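Robot Software 2: Control and Perception
Handout 4 - From a gripper view to a grasp target 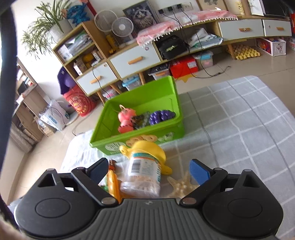
Fig. 4.1. View between the two fingers of a hand-held gripper. Near objects: clear container, toy cup, carrot, starfish. Behind them: green storage box with toy fruit.

Course page: Seltura / Robot Software 2 / Handouts
Instructor: Dineo Mokgethi
Lab sessions: Bernd Hellwig
Last changed September 2020

Read this before the lab. You need the frame conventions from Handout 3 and a working install of Rodent, the small pipeline tool we use for all exercises. If your install from July still runs, keep it.

4.1 What the pipeline has to do

The input is one color image from a camera that moves with the gripper. The output is a target pose for the gripper, or the answer "no target". In between are four stages:

detect - find candidate objects
filter - drop candidates that can't or shouldn't be grasped
pose - estimate position and approach direction
check - test the pose against the gripper model and nearby objects

Each stage is its own process in Rodent and passes messages to the next. You can replace any stage without touching the others, and in the lab you will replace filter and check.

4.2 Masking the gripper

The fingers are in every image. In Fig. 4.1 the finger pads are dark navy on the left and blue on the right, and the gripper body runs across the bottom. A detector that hasn't been told about them will sometimes report a pad as an object, often with a high score. A blue pad next to a pale starfish is an easy place to get a merged box.

The simple fix is a mask. The body doesn't move relative to the camera, so its mask is fixed. The fingers do move, so their mask depends on the opening width. Rodent keeps 100 finger masks, one for each step of the opening range, and picks the one nearest to the current width. Apply the mask before detection. If you apply it after, you will still get boxes that are half finger and half toy, and there's no good way to split them.

4.3 Filtering by region

Most of what the camera sees is not on the work surface. Look past the storage box in the figure and there is a wooden cabinet with more bins, a toy truck, two fans, and an egg tray on the floor. A general detector will return many of these. The truck is a perfectly good toy and a perfectly bad target.

We use the mat to decide. Its printed grid gives straight lines that the filter stage can fit to a plane. Part of the mat is covered by a white cloth, so the fit has to work with the lines that remain. Candidates whose base point does not project onto the plane inside the work area are dropped.

Base point means the lowest visible point of the object. This fails in two cases:

a) The object is partly hidden by something in front of it.
b) The object is held up by something else. The yellow cup in Fig. 4.1 is on top of the clear container, so its lowest point is well above the cloth. Projected onto the plane it lands too far away.

For case b the filter should keep the candidate and mark it "supported". The same goes for the toy fruit inside the green box.

4.4 Labels and printed pictures

The green box has a label on the front showing pastry rings. Detectors trained on photos will happily report food there. Without depth you can't rule this out from one image. Move the camera a short distance sideways and compare: a printed picture stays flat on its surface, a real object shifts against its background. Dlamini, our tracking module, does this comparison for you and returns a flatness score from 0 to 1,000. Start with a cutoff of 200 and adjust it.

4.5 Clear plastic

Depth on clear plastic is poor. The sensor may return the contents, the far wall, or nothing - plan for all three. For the clear container, use the outline from the color image and ignore depth inside it. Its tilt matters too. The pose stage assumes upright cylinders unless you set allow_tilt in the config file.

4.6 Exercise

Load the Odton image set and run the default pipeline. Then:

Write a filter stage that handles the "supported" mark.
Extend check so that it rejects any grasp on an object with something on top of it.
Log the reason for every dropped candidate in plain words.

Work in groups of 2. Hand in the code and one page of notes to Bernd before the next lab. Runs that end in "no target" are fine if the log shows why.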